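News > Press Releases > Household Robotics

Pendov Publishes First Results From Table-Clearing Trials

April 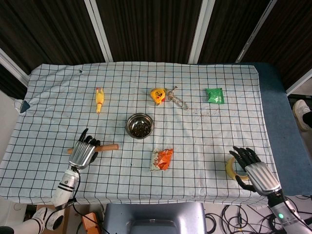
Mahsa Arabzadeh

GRENADCOMBE - Pendov today released results from its first series of table-clearing trials, which tested whether a two-handed robot can tidy a table of mixed household items without help. The short answer is not yet.

The company logged 3069 attempts at its Grenadcombe site. Each began with everyday things spread over a tablecloth, among them a banana, a tape measure, a snack bag and a steel bowl filled with pellets. The robot had to pick up every item and put it in the right place.

Rigid objects caused the fewest problems. Soft packaging and wrinkled cloth caused the most. In the first 1000 attempts the robot often took hold of the tablecloth along with the object. Pendov then changed how the fingers approach a flat surface, and this happened less often in later runs.

"A person clears this table in a minute and doesn't think about it," said Ehsan Rostami, head of testing at Pendov. "Our robot is slower, and it still needs someone nearby. We would not put it in a home this year."

Bowls remain difficult. The hands can grip a rim, but keeping a full bowl level while walking it to a counter is a separate task - one the team has only started on.

Pendov will next run the same tests at a store stockroom in Demton, where 10 staff members will set out the items. Dexter Maglaya will lead that work.

Press contact: Mahsa Arabzadeh, Pendov, Grenadcombe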